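Search this site Search Go

About Mondal
Posted in July by the Mondal office

Most packing firms say they will change your business. We doubt it. Mondal puts small household goods, wipes and tissues mainly, into cardboard boxes and tapes them shut. We started with 5 desks in Gultosmont and a stack of 200 flat boxes.

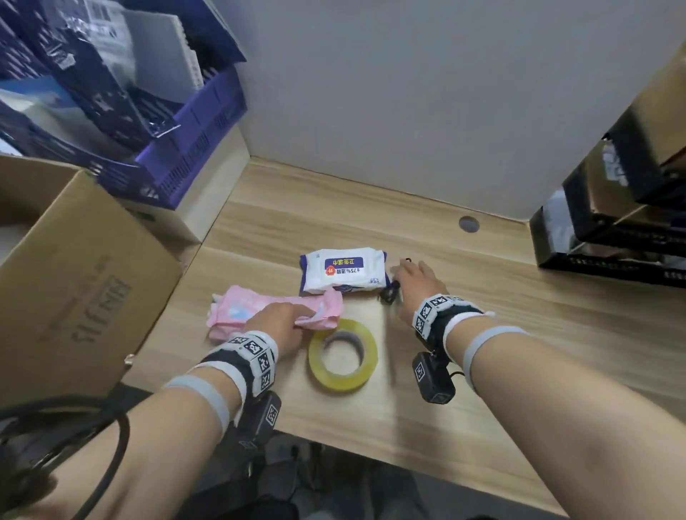

Every order is packed by hand at a desk. We tried the Vuder packing plan, which promised 4000 parcels a week, and went back to our own way by Tuesday. If a supplier tells you tape is tape, ask for a roll and try it on a full box first.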